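Grullirholm Users List
Brushes, canvas engine and general grumbling
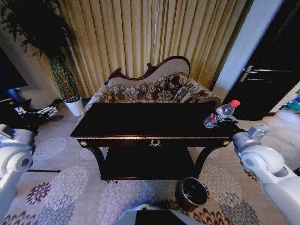

Re: Pressure curve resets after the update, and the sketch nights

From: Rami Sfeir
Date: 02/07/2020
To: the list

Siham Srour wrote:

> Hello all,
> I updated Grullirholm last night and my pressure curves are gone.
> Every ink brush now behaves like a marker somebody left open in
> a glove box. I have a Skidard tablet, the medium one, and nothing
> else on the machine has changed. The stock brushes are fine. It's
> only the ones I made myself, and of course those are the only ones
> I use.
>
> Second question, for whoever is running the sketch nights: are we
> still doing the lettering one in February, and do I need the paper
> texture pack for it? I'd rather not pay for gravel I can't see.
>
> Siham

Siham,

Your curves are still there. The update moved custom brushes into a new folder and left the curves sitting in the old one, like a couple who split up and each kept half of the stereo. Mine did the same thing and I spent an evening redrawing a fountain pen I'd been tuning for two years before Tarek told me where to look. I have thanked him through my teeth.

What worked for me:

Close Grullirholm completely. On my machine closing the window leaves it running in the tray, so quit it from there too.

Find the user folder (Help menu, Show User Files). You'll see one folder called Brushes and another called Brushes_old. Open the old one. Anything ending in .curve is what you want.

Copy those files, don't move them, into the new Brushes folder. Keep the file names exactly as they are. I tidied mine up on the way over, which cost me another half hour.

Start the program, pick one of your brushes, and open the pressure panel. If the line is still straight, hit Reload Set. Do not hit Reset Set. Those two buttons are side by side and the same shade of gray, and whoever put them there has never lost anything they loved.

If you have more than 400 brushes the reload stops partway and doesn't tell you. Hussam has a collection that size, mostly variations on "pencil, but sadder," and he had to split his into two sets. I assume you're more restrained.

One thing about the Skidard driver. It has its own pressure curve, and that gets stacked on top of the one in the program. Set the driver's to the plain diagonal and leave it alone. Then do your fussing in Grullirholm. I had mine set to "firm" in both places and was leaning on the pen like I was trying to get a stuck drawer open. My wrist feels better now, and my thin lines are thin again.

Now the sketch nights. Yes, lettering is still on for February. Rigoberto Carhuamaca is teaching it and he has asked me to say that it is brush lettering, done slowly, and that anyone hoping for wedding invitations by the end of the night will be let down. There are 20 places and it fills up, so write to him through the list address if you want in. He'll send the practice sheets as one flat file with the guides on their own layer. Please don't merge the guides down and then ask him how to get them back out. He answered that one last time with a single period.

You don't need the paper texture pack. Rigoberto works on the plain white canvas. I bought the pack, all 115 textures of it, and use exactly 2, and I couldn't swear to you that those aren't the same paper turned sideways. If you do want tooth under your ink, the free Dalsgaard grain that Tarek posted in the files area does the job. Set it at low strength or your letters come out looking like they were dragged across a driveway.

For the class itself, make one brush that's round and soft at the start and goes fully opaque once you press. Turn the smoothing down lower than feels polite. With it up high the stroke trails along behind your hand, and your curves all get the same bland swoop at the end. I know some people here like that swoop. I've seen the Plismont thread and I'm not opening it again.

Save a copy of the brush set somewhere outside the user folder once you've got your curves back. I say this as a man who made his first backup this month.

If the copying doesn't work, send me one of the .curve files and the version number from the About box, and I'll try it on my setup.

Rami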